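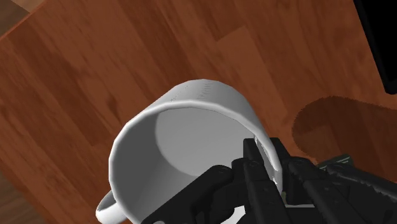 How to Get Tea and Coffee Stains Out of Mugs

By the Dustetti kitchen desk
Last updated: July
79 shares | 6 comments

Tea and coffee leave a brown film that dish soap won't move. It builds up fastest in hard water, and once it has been there for a few weeks a sponge just slides over it. Most of it will come off with things you already have in the kitchen.

What you need

Baking soda
White vinegar
A soft cloth or a non-scratch sponge
An old toothbrush
Denture tablets, for the bad ones

Start with baking soda

Rinse the mug and pour the water out, but don't dry it. Put 2 teaspoons of baking soda in the bottom and add a few drops of water until you have a paste that sticks to your finger. Rub it around the inside with the cloth, going over the tea line near the top more than once. That line is usually the darkest part. Use the toothbrush where the wall meets the bottom and in the corners where the handle joins.

Leave the paste on for 6 minutes, rub again and rinse with hot water. A mug that is only lightly stained will be done at this point.

Soak what's left

For a stain that has been there for months, fill the mug with hot water from the tap and drop in one denture tablet. Leave it overnight. In the morning, pour it out, wipe the inside and wash the mug with dish soap before you drink from it.

Vinegar is better if the film looks chalky or gray, since that is mostly scale from the water. Heat 100 ml of white vinegar until it steams, pour it in and swirl it every so often until it cools. Don't mix the vinegar with the baking soda. They cancel each other out and you end up with salty water.

Gray scratches

Thin gray lines on the bottom of a light mug are often metal left behind by a spoon. The glaze is usually fine. A powdered cleanser made for cookware will take them off. Wet the powder, rub lightly with a damp cloth and stop as soon as the lines are gone. Hard scrubbing dulls the glaze, and a dull glaze stains faster.

Mugs that need more care

Gold or silver trim: keep the vinegar off it, and skip the dishwasher.
Printed or hand-painted designs: clean the inside only and wash the outside with plain soap.
Unglazed pottery: no tablets and no vinegar. Our Udus stoneware gets warm water and baking soda.
Cracks: if a brown line follows a crack, the tea is in the clay and won't come out. Use that one for pens.

Travel mugs

Steel takes the same baking soda paste. Pull the rubber ring out of the lid and soak it on its own. My Nalthorpe has a second ring under the slider, and I owned it for a year before I found it.

Keeping them clean

Rinse the mug when you finish it, even if you won't wash it until later. Once a month, go around the inside of each one with baking soda on a damp sponge.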